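Home Maintenance Evening Course
Handout for Unit 2: Wood Floors and Moisture
By the course office, Vitlow Adult Learning
April
2 comments | 50 shares

Read this before Sunday's session. The walk-through at the Bumville house will make more sense if you know the terms. Bring a flashlight and something to write on.

Why wood moves

Wood takes in water from damp air and gives it up to dry air. When it takes in water it swells, and when it loses water it shrinks. It does this for as long as it exists. A board that was cut and dried many years ago still changes size with the seasons. A coat of finish slows the change down but does not stop it.

The change is not the same in every direction. A board hardly moves along its length. Nearly all of the movement is across the width, and how much depends on how the board was sawn from the log. Flatsawn boards, where the growth rings run more or less level with the face, move the most. Quartersawn boards, where the rings stand upright, move less and cost more, and for that reason you will mostly meet flatsawn boards in ordinary houses.

Width matters too. Suppose two floors are laid in the same room with the same kind of wood, one in narrow strips and one in wide planks. The total movement across the room is the same. In the strip floor it is shared among many joints, so each gap is small. In the plank floor it is shared among fewer joints, so each gap is wider.

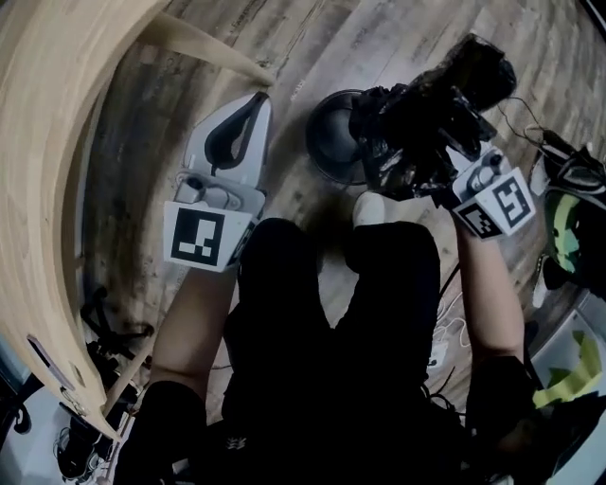

Most complaints about wood floors come in winter. The heating is on, the indoor air is dry, and gaps open between boards that were tight in August. People see these first when they are close to the floor. Someone walking across a room may miss a gap for years, while someone sitting on the planks with one knee raised and one leg stretched out, has the joints right at hand and can run a fingernail along them. We recommend doing your own inspection from the same position. Get down on the floor, look along the boards toward a window, and feel for raised edges with your palm.

Terms to know

Gapping. Open joints between boards. If the gaps close again in the humid months, they are seasonal and should be left alone. If you fill them in winter, the boards will have no room when they swell, and the filler will be crushed or pushed out.

Cupping. The edges of a board are higher than its middle. This usually means the underside is damper than the top. Look below the floor first. Common sources are a damp crawl space, a leaking pipe, or a slab that was not dry when the floor went down.

Crowning. The middle of a board is higher than its edges. Often this is the result of sanding a cupped floor too early. The high edges are sanded off, the board later dries and flattens, and the middle is left standing up. Do not sand a cupped floor until the moisture problem is fixed and the readings have settled.

Buckling. Boards lift clear of the subfloor. This is serious. It follows flooding, or a floor laid tight to the walls with no expansion space.

Worked case: the Mallet Street house

This house has 2000 square feet of living space, with solid planks on the ground floor. The front room measures 179 inches across the boards. The owners reported gaps in that room every winter and cupping along the north wall all year. These turned out to be separate problems.

The gaps were seasonal. They were widest near the heating vent and closed by early summer. No repair was made. The owners put in a humidifier and set it at 50 percent for the heating season, and they moved the vent cover so that it no longer blew straight onto the boards.

The cupping came from below. A downspout emptied against the foundation on the north side, and the crawl space there had no ground cover.
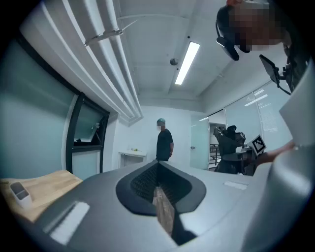 The downspout was extended away from the wall and plastic sheeting was laid over the soil. Moisture readings were then taken in the same spots each month and written on a plan of the room. The boards flattened slowly over a full year. Only after that was the finish touched up. If the floor had been sanded in the first spring, the work would have been wasted.

Taking readings

The course owns Lesik pin meters, which you may sign out at the office. Check the species setting before you start. Press the pins in along the grain, and take readings in the middle of the room as well as near the outside walls, sinks and doors. One reading tells you very little. What you want is the difference between spots, and the difference between this month and last month. Write down the room humidity each time as well.

Pins leave small holes. Ask the owner first if the floor is not yours.

Cleaning and care

Sweep or vacuum often. Grit does more damage to a finish than foot traffic does. Wipe spills when they happen. Use a damp mop, wrung out well, and never a wet one. Steam mops are a poor choice on solid wood, as they push moisture into the joints under heat. Put felt pads under chair legs and replace them when they wear flat or pick up sand.

Rugs should be lifted now and then. The wood under a rug darkens at a different rate from the wood in the light, and a rubber backing can mark some finishes.

For Sunday

Pick one room at home and draw it to scale, with the direction of the boards marked. Note the vents, outside doors and any plumbing. Mark each gap, cup or loose board you find. Bring the drawing with you, and wear clothes you can kneel in.

2 comments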